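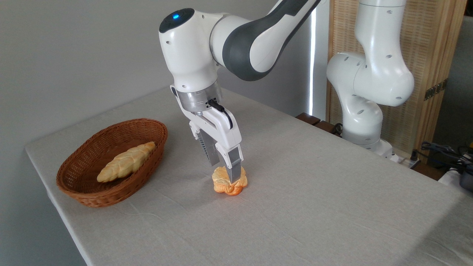 Kinesthetic teaching vs. remote control for soft food - which one should I start with?

Posted 22 Apr 2026 in Arms & Manipulation

Bautista Ojeda

Hi all! I've been having a great time getting a two-arm setup going and I've reached the part I was most excited about, which is teaching it something by demonstration. The task is bread and pastry into a wicker basket. Pick up a flaky bun off the tablecloth, set it down next to the loaf, back off without dragging anything along.

I started with hand guiding. You put the arm in free-drive, grab it near the wrist, and walk it through the whole motion while it records. I love how direct it feels! But when I play the demos back, the fingers come down too hard and the front one ends up on top of the bun when it should be beside it. I also suspect I'm closing the gripper at a slightly different moment every time, because I have to let go with one hand to hit the button.

The other choice is remote control with a leader arm (I can borrow a Prurkent one from a friend for a while). I did 100 demos by hand already and would hate to throw them out. Is remote control really better for this, or am I just sloppy? And can I mix the two kinds of demos in one training set?

The gripper is a plain parallel one with two metal fingers, no force sensing. Joint positions and gripper width get logged, plus video from a fixed camera.

Lorena Salinas
Accepted reply

Oh, fun task! Pastry is a terrific teacher, it forgives nothing.

For what you describe I'd go with remote control, and the main reason is your camera. When you hand guide, your arms and half your body are in the video. The policy learns from images with a person in them, and then at run time the person is gone. I went through this with a dish-sorting project in February and couldn't figure out why a policy that looked great in training just hovered over the table. Redid everything with a leader arm and it started reaching for things on the first evening!

If you'd like to save your hand-guided demos, try this: record the motion by hand with the camera off, put the bun back exactly where it was, then replay the trajectory with the camera on and keep the replay. The images come out clean. It takes twice as long and you need a way to put the bun back in the same spot (I used small bits of thread on the cloth as marks, then pulled them away before the replay). It only works for demos where you know the start position, so I'm afraid your 100 may be out unless you noted it down somewhere.

On the fingers landing on top: some of that may be you, but check the free-drive settings too. If the payload is set wrong, the arm sags or floats a little while you guide it and you fight it without noticing. Enter the real gripper weight and center of mass, then let go of the arm in free-drive. It should stay put. Mine was off by 300 grams, and fixing that made guiding feel like a different machine.

A few habits that helped me once I switched to the leader arm:

Stop above the bun for a moment, with the fingers open and lined up on either side, before you go down. Keep that pause short, though. Long pauses in the demos turn into a policy that gets stuck there forever.

Close the gripper to a width, not all the way. Without force sensing, width is all you have. Measure a few buns and stop just under that.

Move the basket and the bun around between demos, and turn the bun as well. Wrinkles in the cloth are fine, leave them in and let them change.

Record some recoveries. Come down a bit wrong on purpose, lift, line up again, go down. Those were worth more to me than any number of perfect ones.

You can mix replayed demos and remote ones as long as both are logged at the same rate and you use the same action definition. Watch out for that last part: with a leader arm, the action is usually the leader's joint position, and with hand guiding you only have the measured position of the arm itself. Those are different things whenever the fingers touch something.

zestell_fan

just use remote. hand guiding is ok for waypoints and boxes, not for food. also put rubber pads on the fingers

Ulloa Workshop

Mostly agree with Lorena, with one vote for hand guiding. It's still the quickest way to get a feel for what the arm can reach, and I always do 2 or 3 passes by hand before I plug in the leader. You find the awkward wrist angles right away. With a second arm standing at the edge of the table I'd do this for sure, just to learn where the elbows could get close to each other.

I don't agree on soft pads from the start. They do help the grip, but they hide bad alignment. Get decent demos with the metal fingers, then add pads if the crust keeps cracking.

For practice I use a folded sponge about the size of a bun. Real ones fall apart after a few rounds and then every demo has a different object in it - which is good variety later on, and a headache on the first day.

Bautista Ojeda

This is so helpful, thank you both! Payload was still at the factory value, so that explains the floating. Picking up the leader arm tomorrow, and I'll try the replay trick on a small batch in the meantime. Lorena, did you log at the camera rate or faster?

Lorena Salinas

Faster for the joints, then matched down to the camera frames by timestamp before training. The Cevilent logger does it for you if you turn on the sync option, it's off by default. Have fun with it, and post the first run!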